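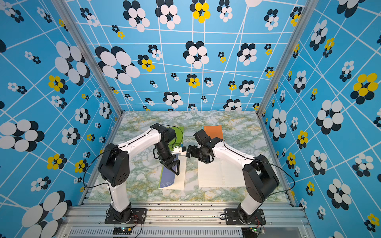 Usis Property Inspection

Fire door and escape route checklist, with comments
Site: Sayce House, ground and first floors
Month of inspection: September

1. Door leaf and frame
Result: Pass with comment
Gaps at the head and both sides measured at 3 mm on all doors except the first floor store. The store door binds on the closing edge and has been planed at some point without the lipping being replaced. Refit the lipping or replace the leaf.

2. Intumescent strips and smoke seals
Result: Fail
Seals painted over on the stair door, ground floor. Brush pile is stiff and does not touch the leaf. Strip out and renew on both sides and at the head. Do not patch in short lengths.

3. Hinges
Result: Pass
Three hinges per door, all screws present. Light metal dust under the middle hinge of the kitchen door. Check again at next visit.

4. Self-closing devices
Result: Fail
Door 149 stops short of the latch when released from a narrow opening. The closer is a Fotberg overhead arm type and the latching speed valve is already at its limit. Replace the closer. The other doors close fully from any angle.

5. Glazing
Result: Pass
Beads secure, no cracks. Fire rating mark legible on each pane.

6. Signs
Result: Pass with comment
"Fire door keep shut" missing from the corridor face of the store door. Sign supplied and left at reception – fixing is with the site.

7. Escape corridors
Result: Pass with comment
Clear width maintained on both floors. A paper recycling bin had been placed beside the rear exit and was moved during the visit. Floor coverings sound, no raised edges.

8. Emergency lighting
Result: Fail
The fitting over the rear exit went out before the end of the duration test. Battery pack to be changed and the test repeated. Result to be entered in the log book under the original fault number.

9. Final exit doors
Result: Pass
Push bars operate with one hand. External landing clear. Zesov drop bolts on the double doors withdraw cleanly at top and bottom.

10. Records
Result: Pass with comment
Weekly call point tests entered up to date. Monthly lighting entries are initialled but the fittings tested are not listed.

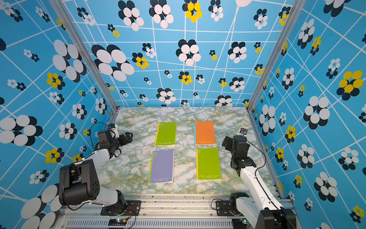

Can a painted smoke seal be cleaned and kept in use?
Paint cannot be removed from the brush without damaging it, so the seal should be replaced.

Actions outstanding
Items 2, 4 and 8 – before the next inspection.
Items 1 and 6 – at next planned maintenance.
Item 10 – from the next monthly entry onwards.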